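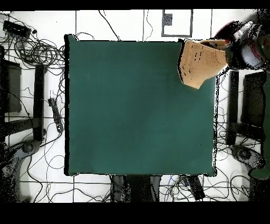

Aviation help > Maintenance and records > Airframe logbooks

Gap in airframe hours after a hobbs meter swap. How do I correct the total?

Asked by Wael Amrani, 28 March 2026

I am a co-owner of a two-seat trainer kept at Plulmont. We bought it from a flying club last year and I have been going through the logbooks ahead of the next inspection. The hobbs meter was replaced by the previous owners. The new meter was installed reading zero and there is an entry for that, signed, with the part number. What the entry does not give is the total time on the airframe on the day of the swap.

The last inspection before the swap shows a total. The first inspection after it shows a total that looks like somebody just added the new meter reading to the old inspection figure. That would leave out every hour flown between the old inspection and the swap. From the club's flight sheets I make that 153 hours. The sheets look complete, but they are only photocopies.

The aircraft is getting near 3000 hours and there is a wing attach fitting inspection due at that point, so the missing time matters. If I am right we are a lot closer to it than the book says.
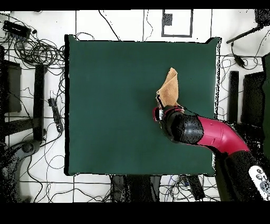 The engine has its own logbook and the time in that one seems fine, as far as I can tell. The shop that did the swap was at Butow and has closed. My questions are whether I can write the correction myself, and whether I should stop flying until it is sorted out.

2 answers

Answer by Moataz Abdelaziz

Do not change or cross out the old entries. Leave them as they are, even the wrong ones. A correction goes in as a new entry with the date, the figure that was carried forward, the figure you believe is right, and a list of what you based it on.

As for who writes it, an owner can keep the running time record, but with a life item hanging on the number I would have the mechanic who does your next inspection go through the same papers and sign for the corrected total. If he gets a different figure, use the higher one until you both agree.

Start with the engine log. If the engine was not changed or overhauled in that period, the engine and airframe should have gained the same number of hours between the two inspections. Take the engine time at the inspection before the swap and the engine time at the inspection after it, subtract, and compare with what the airframe book gained over the same dates. If the difference comes out close to your number, you have it from two separate sources — and that is much stronger than photocopies alone.
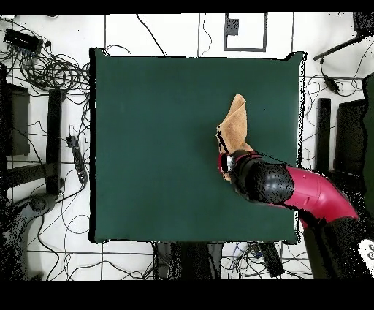 Folded cloth on a dark green surface

Some other things to check while you have the books open:

Tach time and hobbs time are not the same. Clubs often bill on hobbs and log maintenance on tach. If the flight sheets are hobbs and the airframe book is tach, your number will be too high. Look at the column heading on the sheets, and if there isn't one, compare a month where you have both.

Check every recurring item that was signed off after the swap. Any 1000 hour item will have been scheduled from the wrong total, and it may already be due or overdue. Propeller too, if its time was copied across from the airframe page.

Ask the club for the original sheets. Mine had kept theirs in a box at Erraji long after the aircraft was sold.
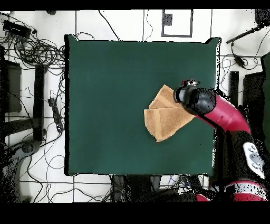

On flying in the meantime, add the missing hours to the book total today and see where that leaves you against each limit. If anything comes out past due, it is grounded until the inspection is done or the records show otherwise. If everything is still inside limits on the higher figure, I would fly it, but get the entry made before April is out.

Answer by Elow

Had the same thing with a glider tug. Mechanic sorted it at the annual, took him 2 hours plus the write-up. Scan all the pages first in case something gets lost. Don't know about the wing fitting, ask the type club.

Comment by Wael Amrani

Thanks both. The sheets are hobbs and the book is tach, so my number is too high. Will redo it from the engine log and ask the club about the originals.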